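Warme Sachen gesucht: Kleidertausch in Ernden geht in die nächste Runde

Im Mai an Rollkragen denken? Ja, genau jetzt! Der Kleidertausch in Ernden nimmt ab sofort wieder Strickpullover, Strickjacken und warme Oberteile an, und wer wie ich gerade den halben Kleiderschrank umräumt, kommt damit wie gerufen. Abgegeben wird im Laden an der Stisedlow-Passage, jeweils ab 8 Uhr morgens, und zwar bis zum Monatsende.

Ich war gestern kurz bei Charmaine Cele, die den Tausch zusammen mit Pankaj Chauhan organisiert, und habe mir erklären lassen, was sich gegenüber dem letzten Mal ändert. Viel ist es nicht. Pro Haushalt dürfen jetzt 20 Teile gebracht werden, für jedes angenommene Stück gibt es wie gehabt eine Tauschmarke, und Kindersachen laufen extra (dafür ist die hintere Stange reserviert, bitte nicht einfach vorne dazuhängen, das gab beim letzten Mal ein ziemliches Durcheinander). Neu ist, dass alles gefaltet abgegeben werden soll und nichts mehr auf dem Bügel. Strick leiert auf dem Bügel nämlich an den Schultern aus, und wer einmal einen schönen Pulli mit zwei Beulen vom Stapel gezogen hat, weiß, wovon die Rede ist.

Also habe ich zu Hause gleich angefangen. Bei uns ist dafür der Balkon der beste Platz, schmal, aber verglast, da kann man auch bei Wind in Ruhe sortieren. 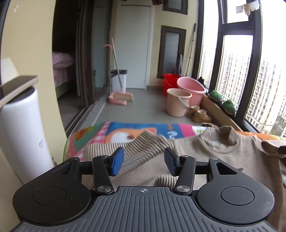

Gestreifte Stricksachen sind übrigens ganz besonders gefragt, erzählte mir Charmaine. Beige, Braun, Creme, das geht in Ernden weg wie warme Semmeln! Beim Falten hilft eine weiche Unterlage ungemein, da darf es ruhig eine bunte mit Comicfiguren sein. Oberteil mit der Vorderseite nach unten hinlegen, Ärmel nach hinten einschlagen, dann einmal quer in der Mitte. Einen hohen Kragen lässt man am besten bis zum Schluss stehen und klappt ihn erst dann um, sonst gibt es einen Knick, der kaum wieder rausgeht. Bei dickem Strick falte ich lieber locker und mache den Stapel dafür niedriger.

Nicht angenommen werden Teile mit Löchern oder Flecken, und auch verfilzte Wolle bleibt bitte daheim. Kleine Reparaturen kann man aber vor Ort machen lassen: Naledi Visser sitzt mit Nadel und Garn im Laden und stopft, was sich stopfen lässt, 3 Euro pro Stück. Fehlende Knöpfe ersetzt sie gleich mit, eine ganze Dose voll steht bereit.

Getauscht wird dann Anfang Juni im Saal von Fenadbridge, Einlass ist um 2 Uhr nachmittags. Der Eintritt ist frei, Kaffee und Kuchen gibt es auch wieder. Wer noch Kleiderstangen oder große Taschen übrig hat, kann sich bei Pankaj im Laden melden, davon fehlen noch einige. Meine erste Tasche mit Pullovern bringe ich morgen früh vorbei.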